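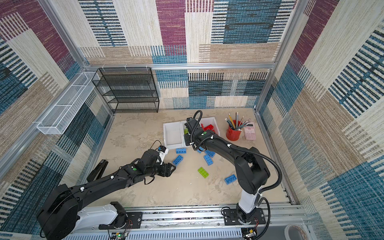 How a Robot Sorting Cell Gets Ready for Work

By the Ginum Learning Page team

A robot arm can't just be taken out of a box and told to tidy up. Before it picks up its first brick, people have to bolt it down, plug it in, check its joints and teach it where things are. After that they have to keep looking after it, the same way you look after a bike.

This page is about one robot cell. A cell is the space where a robot works, along with everything the robot needs. Ours is called Lanov. It has two arms, and one of its jobs is sorting toy bricks into bins by color. Blue bricks go in one bin, green in another and red in a third.

What is in the cell?

Lanov has a floor, a back wall and two side walls. The walls are covered in woven fabric with big blocks of color and lots of stripes. Metal posts stand at the corners, and the posts and rails are made of aluminum. Aluminum is light, it does not rust the way iron does, and it is easy to bolt things to.

Both arms sit on a rail along the front edge. The rail matters a lot. If an arm's base moves by even a little bit, the gripper at the other end will be in the wrong place. Try this yourself. Hold a long ruler by one end and tilt your wrist a tiny amount. The far end of the ruler moves much more than your hand did. A robot arm has the same problem.

The parts of an arm

Base. The bottom of the arm, fixed to the rail.

Joints. The places where the arm bends or turns. You have joints too, such as your elbow and wrist. Inside each robot joint is a motor. There are small green lights on the joints.

Links. The stiff parts between the joints, like the bones in your forearm.

Gripper. The hand. Lanov's grippers have two black fingers that open and close.

Wrist camera. A small camera near the gripper. It gets a close look at whatever the gripper is reaching for.

Cables. These carry power and messages. Some of them run inside a bendy, ridged tube that protects them while the arm moves.

Starting up in the morning

Work starts at 8 in the morning. The first job is done with the power off. Someone looks along the rail and checks every bolt that holds the bases. Bolts can loosen over time when a machine starts and stops all day. A loose one is tightened with a hex key, and the arm is tested again before it is used.

Next come the cables. The person follows each one with their eyes and fingers from the base to the wrist, feeling for cracks, flat spots or places where the cover has rubbed thin. A cable needs some slack, or extra length, so the arm can stretch out without pulling on it. Too much slack is bad as well. A big floppy loop can catch on something.

Then the camera lenses are wiped with a soft, dry cloth. A fingerprint on a lens can turn a brick into a blurry smudge, and a computer has trouble with blurry smudges.

After that the power goes on and everyone stands back. The arms move slowly to a starting position called home. Once both arms are home, the computer knows how every joint is bent.

Teaching the arm where things are

The computer keeps a kind of map of the cell. It uses numbers to say how far left or right, how far forward or back, and how high up each place is. Making sure the map matches the real cell is called calibration.

To calibrate Lanov, a person puts a flat card with a black and white pattern on the floor of the cell. The camera looks at the card from 18 different positions. Each time, the computer compares where it thinks the card is with where the camera sees it. If the two do not match, it corrects its map. This takes a while, and it is pretty dull to watch, but it has to be done again any time a camera or an arm is taken off and put back.

The bins need to be in the right place too. They stand side by side in a row. If somebody bumps one, the arm might let go of a brick over the edge, and the brick would land on the floor. 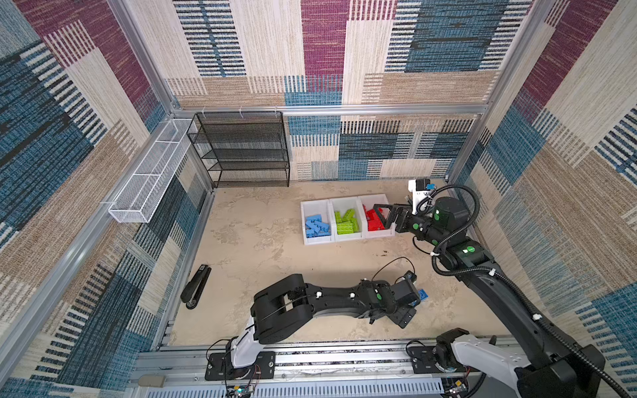

Two arms, one floor

Having two arms in one cell means one of them can reach for the bins while the other is somewhere else. It also means they could crash. To stop that, the computer works out the path of each arm before it moves. If the paths would cross, one arm waits until the other is out of the way. The people at Lanov test this at a very slow speed first, with a hand near the stop button.

The stop button is big and red, and everyone who works on the cell has to know where it is. Pressing it stops both arms. Nobody reaches into the cell while the arms are switched on and ready to move, even to get one little brick.

Keeping it clean

Crumbs, dust and little specks end up on the floor of a cell like this. They look harmless, but grit can get onto the gripper fingers and make them slip. The floor is swept with a small brush, and the fingers are wiped with a damp cloth and left to dry.

Other things get left in the cell as well. A stapler is no trouble if it is part of the job, but the computer has to know it is there or an arm could knock into it. So the person doing the check looks over the floor and shelves for anything that is not on the day's list.

Fixing a tired gripper

Grippers wear out faster than the rest of the arm. They open and close all day long, and Lanov's do it as many as 2080 times in a shift. The tips of the fingers get smooth, like the bottoms of old sneakers, and then bricks begin to slide out.

The computer keeps a count of dropped bricks. When the number starts going up, it is time for new tips. This is how it is done:

1. Send the arm home and turn off the power.
2. Wait until the lights on the arm go out.
3. Take out the small screws that hold the old tips and put them in a dish so they don't roll away.
4. Fit the new tips and put the screws back, turning each one a little at a time.
5. Turn the power on and let the gripper open and close by itself with nothing in it.
6. Try one brick. Then try a whole bin.

The new tips come from a parts shop called Firent. A spare set is kept in a drawer with the date written on the bag. The old tips are looked at before they are thrown out. If one side is more worn than the other, the gripper may be closing a bit crooked, and that needs fixing too.

Writing it down

Every check and repair goes into a notebook called the log. The log for Lanov has a page for each arm and a page for the cameras. In September one of its arms kept stopping halfway through a reach. The log showed that a cable had been moved the day before, and the cable had been clipped too tightly. It took a minute to fix once someone read the page.

Words to know

Calibration: making the computer's map match the real place.
Cell: the space where a robot works.
Gripper: the part of a robot that holds things.
Home: the position an arm starts from.
Log: a written record of checks and repairs.
Slack: extra length in a cable or rope.

Try it at home

Put three bowls in a row on a table and a few bricks in front of them. Look carefully, then close your eyes and try to drop each brick into a bowl. Now ask a friend to move the bowls over by the width of your thumb while your eyes are closed, and try again. Count how many you miss each time.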